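Skip to content

Search this site Search Enter keywords

Two-Arm Bench Cell: Pre-Purchase Inspection Checklist, With Comments

13 November 2025
By Elsa Aaltonen

We are getting closer to ordering a second bench cell for Vuorinen and I could not be happier about it. Before we put a number in front of anyone, Heikki Kauppinen and I went over the existing cell with the checklist below, line by line, with the question "would we buy this part again, and what would we add?" in mind. Some lines are plain safety checks. Others are really shopping notes that happen to live next to a safety check, and I've left them together since that's how we found them.

Marks used: OK means leave as is. FIX means do it on the current cell before April. BUY means it goes into the budget for the new one. ASK means we need a written answer from a supplier.

Section 1. Table and footing

1.1 Tabletop level and stable, no rocking when leaned on at each corner. OK
Comment: Very solid. Heikki put his full weight on it and I had a level on the far side.

1.2 Surface matte, no glare in the working area. OK
Comment: I love this tabletop. The brown matte finish is easy on the eyes and we want the same for the new one. There are scuffs and a dark smudge, which is fair for a table that gets used all day. BUY one spare top in the same finish. Plikura makes them to order and the lead time is long, so it goes on the first purchase order.

1.3 Table edges free of splinters and sharp corners. OK

1.4 Anything clipped or clamped to the table edge is on the drawing. FIX
Comment: We found a white bracket at the near edge that the drawing doesn't have. Add it, and put a part number on it so we can order two.

1.5 Arm bases bolted down, bolts marked with paint pen, marks lined up. OK
Comment: All marks line up. Add paint pens to the consumables list. They vanish.

Section 2. Arms and status lights

2.1 Status lights on both arm bases can be seen from the operator's chair. OK
Comment: Green on both when we looked, and easy to see from the chair. One thing for the new room: the windows are bigger, so ASK Ivex whether a brighter strip is available or whether we should plan for blinds. Blinds came in at 800 from the last quote, and I'd love to spend that on fingers.

2.2 Full reach of each arm stays clear of people standing at the marked line. OK
Comment: Checked at slow speed with both arms stretched toward the line. The new room is narrower, so this one has to be done again on paper before we order, and then again with tape on the floor.

2.3 Shared zone between the arms is defined and written down. FIX
Comment: It's defined! It's in Heikki's head! Please get it into the cell folder before he goes on leave.

2.4 Arm cables have enough slack for the whole reach and do not snag. FIX
Comment: There's plenty of slack, and a bit too much by the wrist. The gripper cable makes a wide loop out to the side, and a loop like that wants to catch on a drawer handle sooner or later. Cable clips for the arm links are cheap. BUY a full set for both cells.
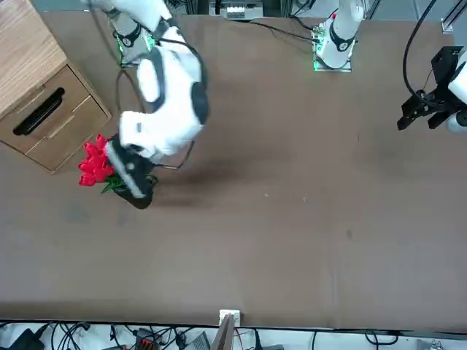 Items 2.4 and 3.2: right arm holding the bouquet next to the drawer cabinet. Gripper cable loops out past the wrist.

Section 3. Grippers and fingers

3.1 Fingers tight, no play when pushed sideways by hand (power off). OK
Comment: Checked both grippers. No play in either.

3.2 Grip force set to match the object on the job sheet. OK, with a note
Comment: The bouquet is the object I worry about most and also my favorite, because it tells you so much about a gripper. Thin stems, leaves that fold over, blooms that stick out well past the fingers. The force setting on the job sheet matches the controller, so it passes. For the new cell I want softer finger pads in the kit from day one. BUY four pairs. Cinley has a pad set that fits our mounts and Heikki has been asking for it for as long as I've known him.

3.3 Spare fingers on the shelf, labeled left and right. FIX
Comment: Spares present, labels missing. Ten minutes with the label maker.

3.4 Gripper stays closed on emergency stop, object is not dropped. OK
Comment: Tested with a foam block, three stops per arm. For the new one ASK Ivex to confirm in writing that this is the factory setting. We don't want to find out it's an option with its own price line.

Section 4. Objects and furniture on the table

4.1 Heavy objects cannot be tipped or pushed off the table by an arm at job speed. OK
Comment: The wooden cabinet is the big one. We pushed on it at the top edge and it stayed put. Still, I'd like non-slip feet under it. They cost next to nothing.

4.2 Handles and drawers have no loose screws. OK
Comment: Snugged up one screw while we were there. Please write these down when you do them, me included.

4.3 Tall narrow objects have a marked spot away from the arm's approach path. FIX
Comment: The black cylinder is the one to watch. It stands upright and it's narrow, and the gripper comes down very near it on its way to the tulips. We want that closeness in the job, because crowded tables are exactly what the new cell is for! But the start position should be marked with tape so it is the same every time. Budget line: one roll of thin matte tape per cell.

4.4 Object set complete against the list. OK
Comment: Complete. For the new cell we buy a second full set so we're not carrying things between rooms. BUY duplicates of everything that shows wear, flowers first. The leaves go before the blooms do.

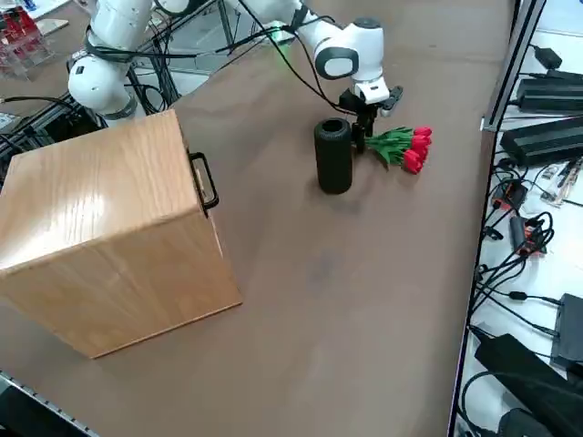
Section 5. Power and cables

5.1 No power supply resting on the floor or under a walkway. FIX
Comment: This is where most of our FIX marks ended up, and where a little money would do the most good. We have power supplies and adapters lying in among their own cords, and pulling one plug means lifting three others. Everything works. It's slow to service and it's hard to inspect, and I couldn't trace two of the cords without help.

5.2 Each supply and adapter labeled with what it feeds. FIX
Comment: Same label maker as 3.3. Do them on one afternoon.

5.3 Cables tied, supported, and kept away from the table edge. FIX
Comment: Heikki's idea, and I think it's a great one: a vented tray under the table for the supplies, with a lid that opens from the operator side. We priced two trays with lids, hook-and-loop ties, and a proper power strip with a switch for each outlet, and it came to 1,204 for both cells. That's the best money in this whole plan.

5.4 Emergency stop within reach of the chair and of the door. OK at the chair, BUY at the door
Comment: One button is fine in the current room. The new room has a door on the far side, so we need a second button and the cable run for it. Ask the electrician before the wall gets painted, please.

5.5 Total load on the circuit measured with both arms moving. OK
Comment: Well inside the limit. The new room needs its own circuit all the same. That falls under building work, so it's left out of the totals below.

Section 6. Frame, rails and clearances

6.1 Frame bolts tight, rails straight, no sharp cut ends. OK

6.2 Gap between the frame and the nearest wall wide enough for a person to pass. OK
Comment: Fine here. In the new room we get it only if the cell is turned a quarter turn from the way the floor plan shows it. I have a sketch. I have several sketches.

6.3 Room behind the arms for a person to reach the base connectors. FIX
Comment: Possible, but you do it bent over with one arm stretched out. ASK the frame supplier for a removable rear rail. If the answer is yes I'll be thrilled, and if it costs extra I'd still pay for it.

Budget lines coming out of this inspection

Cable trays, ties, switched strip, both cells: 1,204
Blinds for the new room, only if Ivex has no brighter strip: 800
Fingers, pads, spare tabletop, second object set: about 4,000, to be firmed up when Plikura and Cinley have both answered
Second emergency stop: waiting for the electrician

Hours matter too. We counted 35 hours of our own time to set up the new cell, and that assumes the trays arrive before the arms do. If they come after, we'd be wiring everything twice, so please order in that sequence.

Open questions for Ivex

Does the quote include both grippers, or one gripper and an empty mount? The wording can be read either way.
Can we get the longer base cable on one arm only?
Is the stop behavior in 3.4 standard?
How long do they hold the quoted price?

Next walk-through is in April with the same list, FIX items first. If you use the cell and something has been bugging you, write it in the folder under the section number. Small stuff is welcome, and Heikki reads all of it.

We use cookies to remember your settings and to see which pages get read. Accept Manage preferences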